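Wusto Dita
Grasp planning and depth repair for clear plastic parts

Version 3, updated 2018-05-19

Most grasp planners are very good at wooden blocks. If your business is wooden blocks, close this tab and go have a nice life. Dita is for people whose parts are clear, shiny, or both, and whose depth camera reports a polite hole wherever the part ought to be.

Dita sits between your camera driver and your motion planner. It takes a color image and whatever depth you have, finds the outline of each see-through part from its rim and highlights, fills in a height it can defend, and hands over a ranked list of two-finger grasps. If it can't defend the height, it says so and returns an empty list. We've had complaints about the empty list. We have had fewer complaints about crushed parts. 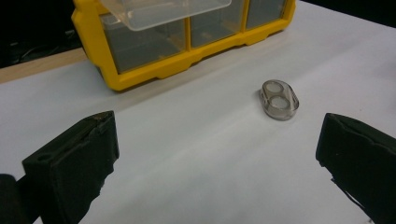

The planner scores each grasp on jaw clearance, contact area, and the path out. Path out gets its own weight because parts live near bins, bins have lids, and lids have a way of being where the wrist wants to go. Draw a keep-out box around anything you'd like to see again. Boxes are saved with the job and survive a restart, a feature we were asked for in strong language.

Finger wear is a setting, too. Enter the pad thickness when you fit new pads, enter it again when they look sorry for themselves, and Dita shifts the closing width to match. Leave it blank and you get the factory value, along with a small yellow triangle that won't go away.

What you get
Planner and depth repair modules, one license per cell
Chauvin, the replay viewer, for stepping through any failed pick with the scores showing
Plugin for the Plutonell motion stack, plus a plain socket interface for everyone else
A manual with an index

What you need
A 64-bit Linux machine
A wrist or overhead color camera; depth helps but isn't required
A parallel gripper that reports its opening
15 sample images of each new part, in your own lighting

Known limits
Clear parts stacked on clear parts are still a coin toss. Mirrored trays are worse. Dita doesn't open drawers or lift flaps; script those moves yourself and call the planner afterward.

Trial licenses run 91 days and include every module. Floating licenses and source access are quoted on request. Upgrades from version 2 are free if you bought in January or later.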